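Workplace Questions > Food service and hospitality

Has anyone had a robot arm brought into their work kitchen? What changed for the staff?

Posted by marmalade_shift

Hello all, I hope this is the right section. I work at Jamside, a breakfast and lunch kitchen that feeds the people in the offices upstairs. We do 80 covers on a quiet morning and a lot more when there is a conference on. I have been there 15 years, mostly on the early shift, and I do hot drinks, toast, cereal, the snack table and then the clearing down.

Management told us before the holidays that we are getting an arm from Kelix that will handle mugs and plates, start to finish. It is supposed to be in and running by July. They were very nice about it and said no jobs would go, but they also said "duties will be rebalanced," and I came home and didn't sleep much, because what does that mean? I like my duties. There are people upstairs who come down for their tea at the same time every day and I have it ready for them, and I would be sad to lose that to a machine while I stand in the back wiping trays.

So I would love to hear from anyone who has been through it. Did your hours change? Did you get any training, and was it paid? Is it noisy? And is it the sort of thing a person who still prints out her bus timetable can learn to work with? Thank you in advance, and sorry for going on.

3 replies

gravyboat_west

Depends on the company. Ours said no jobs would go and none did, but when two people left they weren't replaced. Get it in writing. Can't help with the Kelix, we had a Gruber and it was a dishwasher loader, so a different thing altogether.

oldspoon

Welcome, and please don't apologize for going on, you will see in a moment that I am far worse!

I was in just your position a while back. I work in the kitchen at a training center with 400 people through the doors in a full week, and we had an arm put in on the drinks and toast counter. I was dead against it. I had it in my head that it would arrive one Monday, somebody would press a button, and I would be handed a mop. It was so much slower than that. For the first few weeks it did very little, and what it did do needed one of us standing by, so if anything there was more work to go around (which I gather is common, and which your managers may not have budgeted for, so do ask them who covers the counter while you are minding the machine).

Training was three half days, paid, and I would say push hard for that if it isn't offered. The first was all safety, where to stand, how to stop it, who is allowed to start it again. The second was how to set the counter up. The third was what to do when it gets stuck, and that was the one I used most. I am no computer person either. If you can work a dishwasher with a mind of its own you can manage, and I'd bet you have worked with several.

The thing I didn't expect was how much they needed to learn from us. The installers wanted to know where everything went and why, and half of it we had never said out loud – which mugs people leave the tea bag in, what gets moved out of the way when the toast is going, how full a mug can be before you carry it with two hands. Write some of that down before they arrive. It puts you in the conversation early, and they will come looking for you by name afterwards.

As for your tea people, I kept mine. I did have to say so, mind you. When the new duty sheet came round it had me on stock and trays all morning, and I went to my supervisor and said I would take the stock but I wanted to be out front from opening until the rush died down. She hadn't thought of it as something anyone would want. So please speak up before the sheet is printed, while it is still easy to change.

Noise was fine, by the way. The toaster pops louder. My hours stayed the same but my start moved, and that mattered a good deal to me with the buses, so ask about that too.

Tandik_user

Agree with the post above about training. We have a Tandik at our place and only the supervisor got shown how to stop it, which is silly, as she is never in before nine. Whoever is on the early shift needs to know. Make them show you until you are comfortable, and then have them show you again a week later.

marmalade_shift

Oh, thank you, this has cheered me up no end. I had a word with my manager on Sat 17 January, when we were both in for a conference, and asked about paid training and about my start time. She wrote both down in front of me. I have also begun a list of how we do the counter, and I am already on the second sheet of paper and haven't got past the mugs.
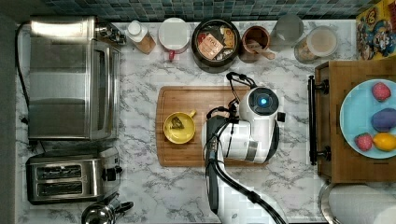
I still need to ask about the two people leaving and not being replaced, as I hadn't thought of that one at all. We have a staff meeting coming up and I will raise it there, with the others around me. I'll come back and let you know what they say.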